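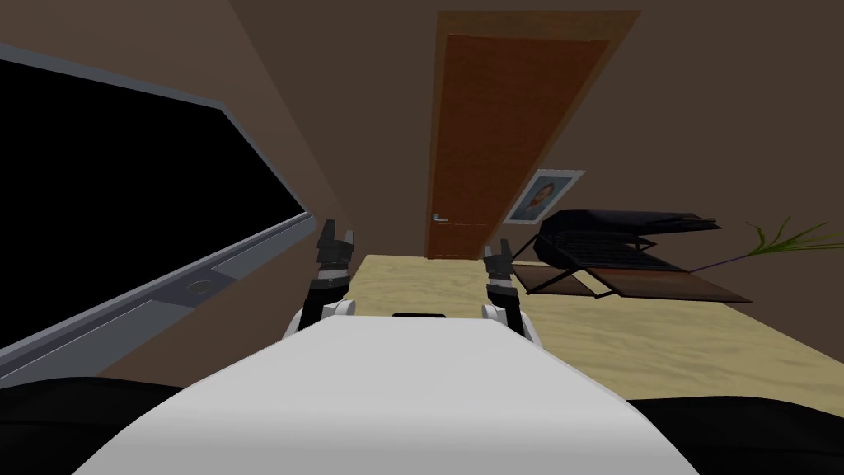
Two arms, grippers up, at the tabletop

Home | Tastings | Travel | FAQ | Contact

Montes Food Trail: Your Questions

How long does the trail take?
Give it a full day if you can! The route has 13 stops between the old market in Montes and the river landing at Grukach, and you'll want to linger at most of them. People in a hurry do the market half in 3 hours and save the rest for another trip.

Do I have to be a big eater?
Not at all. Portions are small, and every cook on the route is happy to wrap things up for later. Skip breakfast though, please! The first stop is a bowl of rice porridge with fried garlic and it is a serious bowl.

What should I try if I only have time for two things?
Oh, this is hard. The charcoal-grilled river fish at Grukach, for sure (ask for the sour green mango on the side), and the coconut cakes from the Prostia bakery. They come out of the oven at 2 in the afternoon and the tray empties fast.

Is there anything for vegetarians?
Yes, and it's wonderful. The banana blossom stew has no meat or fish in it, and neither do the bean fritters. Watch out for shrimp paste in the greens. Getsemaní Maldonado, who leads our morning walks, can tell you exactly which pots are safe.

Can we bring kids?
Bring them! Under-fives walk free. Strollers are tough on the steps behind the market, so a carrier works better.

What about drinks?
Local coffee all morning, sugarcane juice by noon, and palm wine at the last stop for the grown-ups. The Merus tasting room pours a ginger cordial that I could drink by the pitcher.

When is the best time to come?
January is my favorite, with cool mornings and citrus everywhere. The rainy months are fun too, and the soups taste even better then, but the river landing sometimes closes.

Do the stalls take cards?
A few do. Carry small bills, and keep some back for the pickles. You will want pickles.

Related
Where to Sleep in Montes
A Beginner's Guide to Palm Wine
Prostia Bakery: The Coconut Cake Recipe
Getting to Grukach by Boat

Get our trail news by email. Unsubscribe anytime.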